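Cleaning and storing plastic covers, trays and panels

Workshop tips — Bradar Home & Workshop Pages
Nov 20, 2021

Moulded plastic parts come off all sorts of things in a house: the back of a fan heater, the lid of a storage unit, the front of a bathroom cabinet. They are light and easy to wash, and they are also easy to crack, scratch or turn yellow if they are handled badly. The tips on this page are for any thin, flat part of this kind, old or new.

Before you start

Clear a table. A pale surface is best, as small screws and clips show up on it. Wipe it down first. One grain of grit under a plastic panel will leave a scratch right across it as soon as you slide the panel to one side.

Keep a small dish for fixings. If the screws are different lengths, push them into a piece of card in the same pattern as the holes they came out of, and write on the card which way is up. A long screw put back in a short hole will come through the face.

Take a look at the clips before pulling anything. Most covers have tabs along one side and screws along the other, so the screwed side lifts first and the tabs slide out after it. If it won't move, look for a screw under a label or a rubber foot.

Handling the part

Pick up a thin shell by the outer edge and keep your fingers away from any cut-out. The corners of a rectangular opening are where cracks begin. Wide parts want two hands, or one hand and the table. Don't lift a wide tray by one corner — it will bend under its own weight, and old plastic doesn't always bend back.

If you use pliers, clamps or any other gripping tool, pad the jaws. Felt, foam tape or a strip of old inner tube will do. Open the jaws well past the edge before closing them, and squeeze only as much as you need to stop the part slipping.

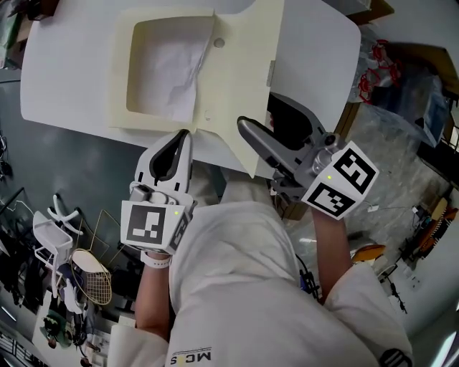 Photo: Dreltico

A recess in a panel collects whatever is lying about, so empty it before washing. Crumpled paper is fine as padding while a part is dry, but take it out before any water goes near. Wet paper sticks in the corners and printed paper can leave ink behind.

Washing

Use warm water and a little washing-up liquid. Very hot water can warp thin plastic. A soft paintbrush gets into grooves and round small holes better than a cloth does. For greasy marks, leave a soapy cloth on the spot for 13 minutes and then wipe. Avoid scouring pads, acetone and cream cleaners on anything shiny.

Rinse, shake, and stand the part on its edge on a towel. Turn it once, so water trapped in the lip can run out. Keep it off radiators.

Storing

Lay panels flat with plain paper between them — newspaper rubs off. Fill deep recesses with crumpled paper so that the panel on top has something to rest on. Nothing heavy goes on the pile. Lofts get too hot for this in August, and a shelf in a cupboard is better.

Label each part on masking tape, on the inside face, and change the tape every year or the glue will stay behind.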